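Using a Slotted Plastic Crate for Just About Everything

I have a soft spot for green plastic crates, the kind with slots all over the walls and the floor. I started with one and now own 20 (don't ask where they all live). People keep asking me how I choose them, clean them and pack them so nothing ends up crushed, so I finally wrote it all down.
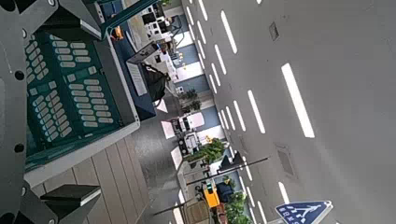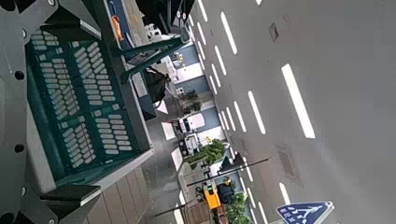
Green crate, slots in the walls and the floor.

Choosing one

Look at the rim first. You want a thick raised one, because that's what your fingers wrap around when the thing is full of potatoes. Run your thumb along the underside and feel for any sharp bits left from the mold. I had one from Fliletti that was lovely apart from a nasty little spur at one corner, and a minute with sandpaper sorted it right out.

Then press on the floor with your palm. A bit of give is fine! If it bows and stays bowed, put it back on the shelf.

Cleaning it

Slots are great for air and terrible for crumbs. I do mine in the bathtub, usually in March before the garden gets going.

1. Bang it upside down on the grass to knock out the dry stuff.
2. Fill the tub with 4 inches of warm water and a squirt of dish soap.
3. Lay the crate on its side and leave it for 20 minutes, then turn it over and do the other half.
4. Go along the rows with an old bottle brush. A toothbrush works too, but you'll be there all evening.
5. Rinse and stand it on end to drain.

Don't leave it baking in the sun for weeks. I did that with my first Brastside crate and the rim went chalky and cracked the next time I picked it up.

Lining it

For anything small (clothespins, seed packets, kids' blocks) cut a piece of cardboard to fit the floor. Trace the base on the cardboard and cut just inside the line, or it'll buckle up in the middle. Old pillowcases are good for yarn. For onions and apples, skip the liner and let the air through.

Packing it

Heavy things go flat on the bottom, tight against the walls, and lighter stuff fills the center. Stop an inch below the rim if another crate is going on top. I keep mine under 38 pounds, and my back would like me to make that less. Jars get a sock each, and tall bottles go in the corners.

Labels won't stick well next to the slots, so I thread a luggage tag through one near the rim with a twist tie. Write on both sides of the tag! You will always put the crate away facing the wrong way.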